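Preparing Your Papers for an Online Job Application: Scanning, Sizing and Filing at the Kitchen Table

Updated 11/01/2024

Most recruitment portals reject an application for file faults before anyone reads it. The photograph is too large, the signature is on lined paper, or the certificate has a shadow across the seal. The tips below apply to public-sector and large-employer forms that ask for separate uploads.

Work surface

Clear a table near a window and switch off the overhead light. Mixed light gives a yellow cast that makes white paper look stained. Wipe the surface and let it dry before any original touches it. A kitchen table is acceptable if no one is going to cook during the session.

Flattening folded certificates

Do not iron them. Place the sheet between two pieces of clean printer paper, put a heavy book on top and leave it overnight. Laminated certificates should be photographed at a slight angle to the window to avoid glare, then squared up with the crop tool. Remove staples with a flat remover, never a knife.

Photograph

Read the notice first. The Zurnen apprentice notice, for instance, asks for a plain light background and a file no larger than 40 KB. A bedsheet works as a background if it is pressed and hung 3 feet behind the sitter. Save one full-size master and make all reduced copies from it. Reducing a copy that has already been reduced produces blocky edges around the hair and collar.

Signature

Sign on unlined white paper with a black pen. Blue ink turns gray when the portal converts the file. Sign five or six times, let the ink dry, and scan the whole sheet. Crop the best one with a narrow margin on all sides. 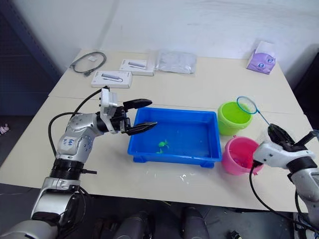

Scan settings

Use 300 dpi for text and for anything with a stamp. Color is safer than grayscale for seals. If the result is over the limit, lower the JPEG quality one step at a time and check the smallest print after each step. On a test certificate, a 1,000 KB scan came down to 462 KB with no loss in the roll number, and to 235 KB with slight softening in the seal. Below that the date of issue was hard to read.

For PDF uploads, combine the pages in the order given in the notice. Front and back of the same certificate go on consecutive pages. Remove any password, as the Costello portal accepts a locked file without warning and shows the reviewer a blank page.

File names

Keep them short, with no spaces or symbols. Surname, document type and year is enough. Flirnis forms cut names off after 20 characters, so put the document type early.

Storing originals

Use one folder per application and a separate one for originals. Plastic sleeves should be acid-free if papers stay in them for more than a year. Do not store the folder above the stove or under the sink.

After submission

Save the confirmation page as a PDF and print one copy. Write the registration number on the front of the folder in pencil. Candidates called to the Nutville test center in March were asked for the printed form, one photo ID and two extra prints of the same photograph that was uploaded. Cut the prints at the same time as the first set and keep them flat in an envelope.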